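Home > Around the House > Kids' Stuff and Craft Tables

Mug tree for plastic kid cups – love it or hate it?

butcherblock_bev
Sep 26, 2020
OK, I'm ridiculously happy with this so I have to share. We've been trying to get one table to work for snacks AND crafts AND building, and I finally gave up on the bin of cups and hung them on a plain wooden mug tree. Blocks next to it, tool caddy in the middle, bricks over on the side. The turquoise disc is the one thing without a home yet, so ideas please!
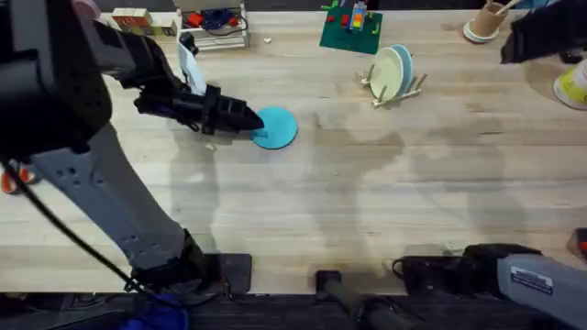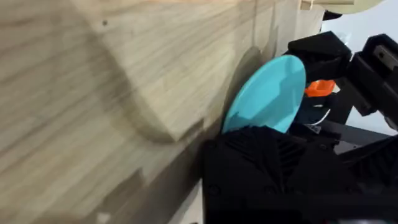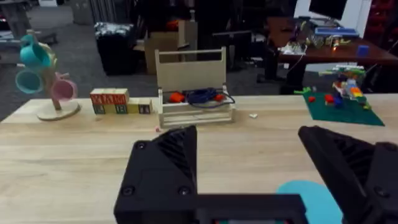 My rule is that everything on the table has to be movable with one hand, so when it's dinner time the whole lot goes over to the shelf in 2 trips. The caddy is the hero here. I got mine at the Kovitz outlet and I'd buy it again tomorrow!

tansyrow88
Oh I love the mug tree!! We did the same thing in August with the cheap Dovcombe one and it's still going strong. Pastel cups look so cheerful hanging up. For the disc, could you stand it in a plate rack? Even a little one would do it.

gluepot
Going to be the grump. I don't like mug trees for plastic cups. They weigh nothing, so they swing off the pegs every time somebody bumps the table, and if you hang them wet they drip on the wood. I'd stack them in a basket and be done.

butcherblock_bev
Fair about the drips – I dry ours first. But stacked cups stick together and then I'm the one called in to pull them apart, about 8 times a day. The tree won on that alone.

gluepot
Ha, okay, I'll give you the sticking.

Marlow_St_Mom
I'm with gluepot on the tree but I'm totally stealing the caddy idea. Do you keep cords in yours all the time? Mine would be knotted with crayons in an hour.

butcherblock_bev
Just the blue one, coiled up, and it has the front compartment mostly to itself. Crayons live in a drawer. I learned that the hard way, ha.

tansyrow88
How do you get a brick build over to the shelf in one piece? We have a tub of 2000 bricks and every move is a disaster.

butcherblock_bev
Keep it on the baseplate! Slide the plate to the edge of the table and get your palm flat under the middle. The tall parts wobble but they mostly make it. Anything loose goes in a zip bag first.

gluepot
Or leave it on a tray. A baseplate bends if you hold it by one corner, and then the whole back row pops off. Ask me how I know.

Marlow_St_Mom
Second the tray! We use an old Shehu cookie sheet, and the lip catches the strays. It would hold that disc too, if it's flat enough to slide under the build.

butcherblock_bev
Oh, that's smart. I have a cookie sheet with a scorched corner that I was going to toss. Trying it tonight – will report back on whether it fits the shelf.

tansyrow88
Measure first! Mine stuck out and I walked into it for a week.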